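Complementary learning systems

Complementary learning systems (CLS) is a theory of memory in the brain. It holds that two kinds of learning are needed, one fast and one slow, and that they depend on different structures. The fast system is assigned to the hippocampus and stores single events. The slow system is assigned to the neocortex and builds general knowledge from many events. The theory is used in neuroscience and in the design of artificial neural networks.

Background

The theory grew out of two lines of evidence. Patients with damage to the hippocampus often lose the ability to form new memories of events, while older memories and general skills are largely spared. Separately, work on neural networks showed that a network trained on one set of items and then on a second set may lose the first set almost entirely. The effect is known as catastrophic interference.

Fast and slow learning

In the hippocampus, each event is thought to be coded by a small share of the available cells. Two similar events then activate mostly different cells, a property called pattern separation. A partial cue can bring back the whole stored pattern, which is called pattern completion.

The neocortex is described as using overlapping codes. Overlap lets the system carry what it has learned about one item over to related items, but it also makes rapid change risky. Small adjustments spread over many exposures avoid most of the damage.
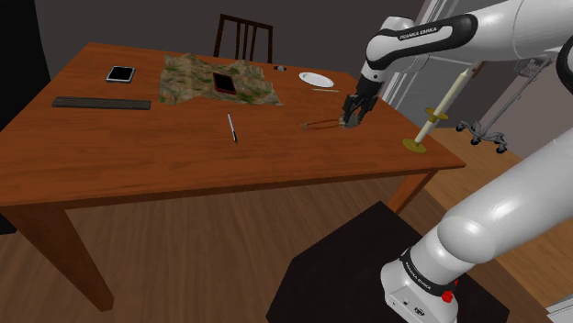 Why does the slow system not simply learn faster?
A large change made for one new item alters connections that also support older items. Slow learning, mixed with repeats of earlier material, lets the connections settle on values that serve both.

Replay

Transfer between the two systems is attributed to replay. During sleep and quiet rest, patterns of hippocampal activity recorded in rodents resemble those seen during earlier movement through a maze. The theory treats these events as a source of repeated training for the neocortex. How much replay is required, and how items are chosen for it, remain open questions.

Use in artificial networks

Experience replay in machine learning follows a similar plan. Past inputs are held in a buffer and mixed with new ones during training. Lenby, a small test program written by Thenmozhi Rao and Geert Baert, compares 3 buffer sizes on a sequence of 12 tasks, with the largest buffer holding 100 items.

Limits

Later studies found that new facts can enter the neocortex quickly when they fit well with existing knowledge – a result the first form of the theory did not stress. Revised versions allow the speed of cortical learning to depend on prior knowledge. Fast learning has also been reported in some patients with hippocampal damage, although these findings are disputed.

See also
Catastrophic interference
Memory consolidation
Pattern separation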